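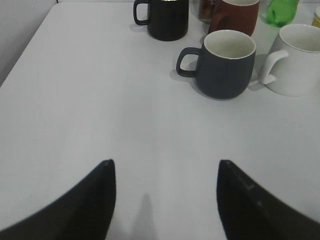
Hola otra vez, sigo con el ticket 1363, el de las facturas de Korkus que salen con el IVA duplicado al exportar. Ya he probado lo que me dijo Kirsten Després: borrar la caché, cerrar sesión y volver a importar el catálogo de Grasso. Nada, todo igual. Lo que más me fastidia es la vista previa, que me sale tan en blanco como la mesa blanca de la foto, y luego el PDF sí trae texto, ¡con el impuesto dos veces! En septiembre esto iba perfecto.

Añado más datos por si ayudan. De las 482 líneas fallan solo las que llevan descuento – las demás cuadran al céntimo. El error que veo es un 400 al pulsar Exportar.
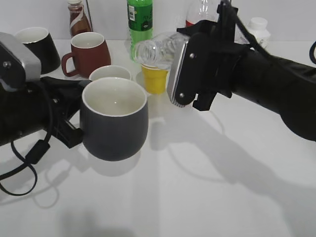 Actualizo, que hay novedades. Graziella Bortolotti me pidió repetirlo con un pedido pequeño y he creado uno de 5 artículos en Fametti. Para no liarme con referencias raras puse cosas como la taza gris oscuro y la botella de plástico transparente que se ven ahí, la taza con descuento y la botella sin él. Pues la botella sale bien y la taza no, así que yo miraría la regla de descuentos. ¿Me lo reabrís, porfa? Os dejo el pedido guardado como «prueba taza».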